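# Unit 4 – Small Hardware: Split Rings

Course notes, Stores and Fittings, Level 2. Revised February by Tamara Marinescu. Read with the Rafferty stock sheet.

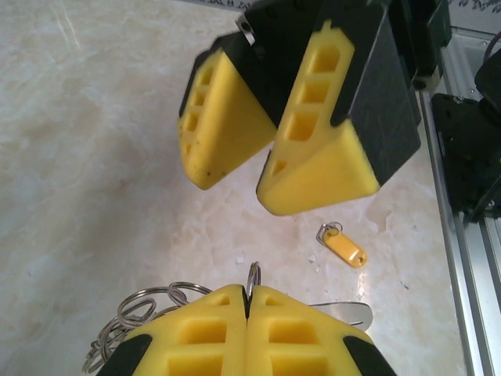

*Fig. 4.1 – Split key rings in a tangled cluster, with a single ring held upright.*

## 4.1 Construction

A split ring is a length of spring wire or flat strip wound into a close coil, usually of two turns. The ends are free. At rest the turns lie against each other and the ring behaves as a closed loop. An item is fitted by lifting one end, passing the item over it and rotating the ring until the item has travelled the full length of the coil.

Terms used in this unit:

- **Lead end** – the free end lifted during fitting
- **Lay** – the contact between adjacent turns when the ring is at rest
- **Set** – permanent opening of the lay after over-lifting

A ring that shows set is scrap. It must not be squeezed shut with pliers and returned to stock, as the lay will open again under load.

## 4.2 Why rings tangle

Two mechanisms are distinguished.

1. **Overlap.** Rings lie across one another with no part of one inside the coil of another. They separate when lifted or spread.
2. **Threading.** The wire of one ring has entered the lay of another. The rings are mechanically joined and must be rotated apart.

Overlap accounts for most of what looks like a knot. Threading needs some force between the turns and is found mainly in stock that has been tipped from a height or packed under pressure. Rings with a poor lay thread more readily than sound ones.

## 4.3 Separating a cluster

Work on a flat, plain surface under a side light. Bright plated rings give strong highlights, and a lamp directly overhead makes the gaps between coils hard to read.

1. Spread the cluster with the flat of the hand. Do not pull at it.
2. Remove the rings that come free.
3. Take one ring from the outside of what remains. Hold it on edge, across the thickness of the wire, and raise it slowly.
4. If a second ring follows, lower both and look for the point of contact.
5. Where the rings are threaded, find the lead end and rotate. Never force the lay with a blade.

Holding on edge leaves most of the loop exposed, so that a second ring hanging from it is easily noticed. A ring gripped flat tends to hide its neighbour.

## 4.4 Storage

Plotum trays hold 300 rings each in shallow compartments. Deep bins are not to be used for split rings of any size – the lower layers are compressed and threading increases.

Stock book entries before and after the February sort were 2,679 and 2,644. The difference was written off as set.

## Reading

Vidmar, M., *Wire Forms in Light Assembly*, chapter 2.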